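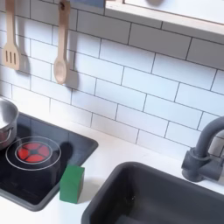
How I Set Up (and Reset) the Play Kitchen So It Gets Used Every Day

Posted Dec 23, 2019 in Small Rooms

If there's a play kitchen going up at your house this week, you have my sympathy and my full support. I put ours together last year with a screwdriver from the junk drawer and a lot of muttering, and I've been fiddling with how it's arranged ever since. My friend Juwita Hutapea came over in November, looked at hers-versus-mine photos on my phone, and told me to write it all down already. So!

What you need

A damp cloth, a dry cloth, a shallow bin with a lid, and 31 minutes if your kids are asleep. Double it if they're "helping."

Step 1: Take everything out

Yes, everything. The first time I did this I pulled plastic fruit out of places I didn't know the kitchen had. Pile it all on the floor and wipe down the counter while it's bare. White counters show every crayon mark, so I go over ours with the damp cloth and then the dry one. Do the sink too, right into the corners, where the crumbs go to live.

Step 2: Give the stove one pot

I used to keep the whole set of pans on the cooktop and it looked adorable and my son never touched it. Now there's one pot out and the rest stay in the bin. He can see the red burner, he knows what it's for, and off he goes making soup. 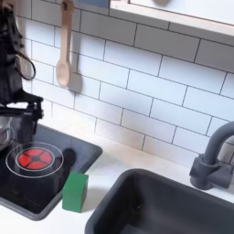 Pot at the stove, one green block on the corner, and plenty of counter left over.

Step 3: Pick your pretend food

We have a perfectly nice set of felt vegetables and they get ignored. Blocks are what really cook around here. A green one can be broccoli, a lime, a pickle or (last Tuesday) a frog. Start with one or two, and leave them on the counter where small hands can grab them. I'd go with chunky cubes over tiny ones – they're easier to fish out of a pot, and much kinder to bare feet.

Step 4: Hang the utensils

Hang the spoon and the spatula on the wall over the counter if your kitchen has a spot for them. Plain wood ones are great and you can use real ones from the dollar bin. Mine got a quick sanding first. Check that your kid can reach them without climbing on anything!
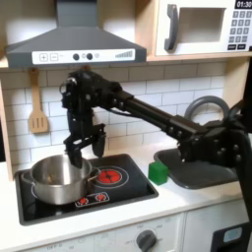
I also leave the space between the stove and the sink as open as I can. That's the chopping zone, the plating zone, the place where a very small chef bangs on things. If you have a toy microwave, shut the door when you reset or it will fill up with socks.

Step 5: Swap on a schedule

Every nine days or so was my plan, and it lasted maybe two rounds. Now I swap when I notice he's walked past the kitchen all morning. One pan goes into the bin, a different one comes out, and you'd think I'd bought him a pony.

Step 6: The nightly reset

Pot back on the stove, blocks back on the counter, spoon and spatula up. Wipe if sticky. We sing a song for this that I will not be typing out.

If you try it, tell me what your kids use for broccoli. Juwita's youngest is using a bath sponge.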